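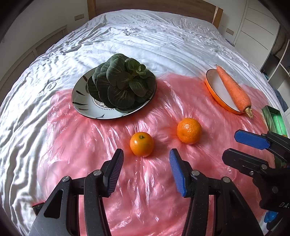 Page 27

4. Sorting and laying out the food

The third part of our project looked at how people set out fruit and vegetables when there is no kitchen worktop to use. Many students in shared housing at Clirnilau have one room and a bed, and the bed is often the largest flat surface they have. We wanted to know if a layout on a bed could be kept clean and in order.

4.1 Materials

The bed had a white satin-like sheet on it. A sheet of thin pink plastic went over the top to keep the food off the fabric. On this we put a round white plate with a dark rim, an oval orange dish with a white inside, two mandarins, a carrot and a head of leafy greens. Everything came from the Atinga market except the dishes, which we already had.

4.2 Method

The greens went on the round plate and the carrot in the oval dish. The mandarins were left on the plastic in front of the dishes. We weighed the larger items before each trial. The greens came to 462 g and the carrot to 264 g. The two mandarins were not weighed. Each trial ended when every item was in its place, and the plastic was wiped and spread out again before the next one.

4.3 Observations

The plastic did not lie flat. It creased wherever the sheet underneath was wrinkled, and a dish put down on a crease would tilt. The oval dish was worse for this than the round plate. The carrot is long for the dish, so it had to go in on the diagonal.

The greens took up most of the plate. The leaves are broad and leave little of the surface clear, so a larger plate would be better if anything else has to share it. Mandarins are easy to place but they roll if the mattress is pressed near them. We lost one trial when a mandarin went on to the floor.

4.4 Changes for the next stage

A Flelteck tray will go under the plastic to give a firm base. We will also try a heavier plastic from Kellura, cut to 490 mm wide so that it fits inside the tray. The same food will be used, and the mandarins will be weighed this time. Results from the tray trials are in section 5.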